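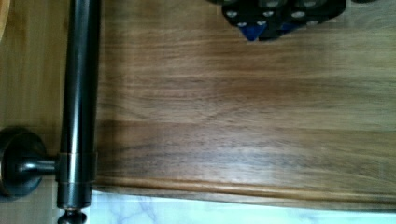
2 min read

Home News Events Contact

DELLOMLEY, 4 August 2019 – The Dellomley Bread Fair is back, and this year it gets a whole weekend! Home bakers have sent in 85 loaves for judging, from plain white sandwich bread to a dark rye with pear, and the doors open at 10 a.m. on both days at the Lureo Hall.
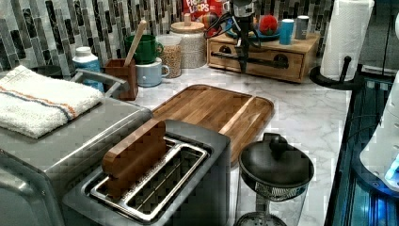
Toaster and striped towel on a marble counter.

The fair started as a bake sale for the town library and still gives every dollar from the door to its children's room. Last year that came to $4000, enough for new shelves and a very popular beanbag corner. We would love to beat it.
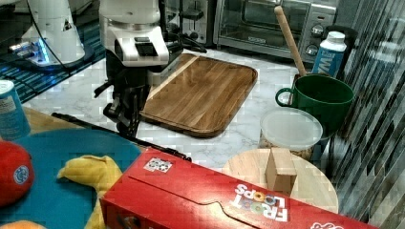

New this time is the Toast Table, where visitors can try slices from 70 of the loaves with butter, honey or the tomato jam from Fliketti Farm (get there early for the jam). Judging starts at noon on the first day, and the Shojaei Bakery will run a free starter class right after. Bring a clean jar with a lid! 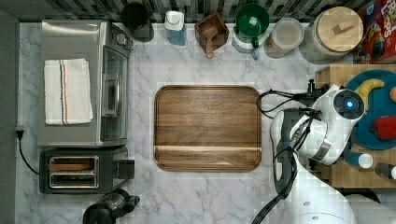
Entry is $3, and kids under 12 get in free. Parking is behind the hall, with more spaces on Mill Road.

1616 shares | 3 comments

ryemom: Is the starter class OK for kids?

pdx_crumb: Yes to the tomato jam. I bought four jars last year.

Hallway9: Please have more gluten-free this time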